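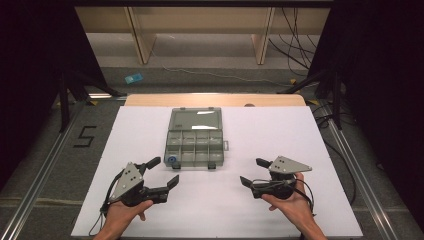 Jarora 핸드헬드 그리퍼 세트는 로봇 없이 조작 시연을 모으기 위한 장비입니다. 양손에 하나씩 쥐고 로봇에게 시키고 싶은 일을 사람이 직접 하면 됩니다. 칸이 나뉜 반투명 정리함에 작은 물건을 넣고 꺼내는 작업이 저희의 단골 과제인데, 뚜껑이 경첩으로 달린 물건은 한 손으로 잡고 한 손으로 다뤄야 할 때가 많아서 양손 시연의 값어치가 금방 드러납니다. 검은 몸체 위에 얹힌 회색 삼각판에는 장착용 구멍이 나 있고, 손가락은 좌우 모두 두 개입니다. 다섯 개를 원하시는 분은 이미 가지고 계신 손을 쓰시면 됩니다.

## 이 세트로 하는 연구

Jarora는 원래 제품이 아니라 논문 부록에 딸린 부품 목록이었습니다. Chia-hao Tse가 Tadville 연구실에서 원격조종 데이터를 모으다가, 서랍 하나 여는 데 팔 두 대와 사람 두 명이 매달려 있는 광경에 지쳐 설계를 시작했습니다. 첫 시제품은 무거웠고, 둘째 시제품은 가벼운 대신 부러졌습니다. 지금 판매하는 것은 네 번째 설계입니다.

방법 자체는 단순합니다. 사람이 그리퍼를 쥐고 작업하는 동안 손의 궤적과 손가락 벌림을 기록하고, 그 기록을 같은 손가락을 단 로봇 팔의 학습 데이터로 씁니다. 손가락 모양이 같으니 물체와 닿는 방식의 차이가 줄어듭니다. 관절 구조의 차이는 그대로 남습니다. 사람 손목은 로봇이 못 가는 각도까지 태연하게 돌아가므로, 후처리 도구 Flolell이 도달할 수 없는 구간을 찾아 표시해 줍니다. 처음 쓰시는 분은 표시가 생각보다 많이 나와서 기분이 상할 수 있습니다.

## 시험 결과

정리함 과제에서 시연 1,068건을 모아 정책 하나를 학습시켰습니다. 뚜껑을 열고 지정된 칸에 부품을 넣는 데까지 전부 마쳐야 성공으로 쳤습니다.

| 항목 | 결과 |
|---|---|
| 학습에 쓴 시연 | 1,068건 |
| 학습에 나온 정리함, 성공률 | 75% |
| 처음 보는 정리함, 성공률 | 그보다 낮음(아래 설명) |
| 시연 수집 기간 | 약 11일 |

처음 보는 정리함의 수치를 표에 적지 않은 것은 걸쇠 종류에 따라 결과가 너무 흩어져서입니다. 걸쇠가 옆으로 튀어나온 것은 그럭저럭 열고, 매끈하게 파묻힌 것은 표면을 정성껏 쓰다듬다가 끝납니다. 평균을 내면 숫자는 하나 나오지만 그 숫자대로 움직이는 상자는 없었습니다. 걸쇠별 기록은 구매 여부와 상관없이 요청하시면 보내 드립니다.

실패의 대부분은 두 종류였습니다. 하나는 뚜껑을 잡은 손이 너무 일찍 놓는 것이고, 다른 하나는 부품을 바로 옆 칸에 넣고 당당하게 물러나는 것입니다. 후자는 Rhydian Skyrme가 손목 시점의 비중을 높여 다시 학습시킨 뒤 줄었습니다. 전자는 아직 연구 중입니다. 이 문장은 지난 판 설명서에도 있었습니다.

## 구성품

- 핸드헬드 그리퍼 좌·우 각 1개
- 연결 케이블 2개
- 교체용 손가락 4개
- 보정용 인쇄판
- Flolell 사용권(연구실 단위)

로봇 팔은 들어 있지 않습니다. 팔에 다는 그리퍼는 Cowie 어댑터와 함께 따로 주문하셔야 하며, 손가락은 세트에 든 것과 같은 규격입니다. 컴퓨터와 정리함도 별매가 아니라 그냥 없습니다.

## 쓰시기 전에

**케이블.** 유선입니다. 무선판을 묻는 메일이 꾸준히 옵니다. 만들어 보았고, 좌우 기록의 시각이 슬금슬금 어긋나는 것을 보고 접었습니다. 케이블은 손목 바깥쪽으로 느슨하게 돌려 두시고, 두 손을 교차하는 작업은 시작 전에 천천히 한 번 따라 해 보십시오.

**쥐는 법.** 정답은 없습니다. 손잡이를 아래에서 감싸 쥐는 사람도 있고 손바닥으로 받치는 사람도 있습니다. 다만 한 과제 안에서는 같은 방식을 유지해 주세요. 도중에 바꾸면 궤적의 버릇도 같이 바뀌고, 학습된 정책은 두 버릇의 중간쯤에서 망설입니다.

**속도.** 숙련자가 빠르게 끝낸 시연보다 조금 느리고 고른 시연이 나았습니다. 대학원생에게 퇴근 시간을 걸고 수집을 맡기지 마십시오. 저희가 해 봤습니다.

**보정.** 손가락을 교체한 뒤에는 반드시 다시 합니다. 인쇄판을 평평한 곳에 놓고 Flolell의 안내를 따르면 됩니다. 판이 휘었으면 새로 인쇄하세요. 책으로 눌러 펴는 방법은 권하지 않습니다.

## 자주 받는 질문

**한 손용만 살 수 있나요?**
있습니다. 좌우를 골라 주문하시면 됩니다. 나중에 반대쪽을 추가하실 때는 두 개를 함께 다시 보정해야 합니다.

**제 로봇에도 맞나요?**
Cowie 어댑터의 구멍 배치도를 먼저 받아 보시고 팔 끝 플랜지와 맞춰 보십시오. 맞지 않으면 도면을 보내 주세요. 가공이 가능한지 답을 드립니다.

**성공률을 보장하나요?**
아니요. 데이터를 모으는 도구이고, 무엇을 배울지는 모으신 데이터에 달려 있습니다.

## 주문과 문의

견적은 연구실 이름과 사용할 로봇 팔의 모델명을 적어 문의 양식으로 보내 주세요. 시연용 대여는 Tadville에서 직접 수령하실 때만 가능합니다. 기술 문의는 수요일 오후에 모아서 답하며, 걸쇠 사진을 첨부하시면 Chia-hao가 유난히 빨리 답장합니다.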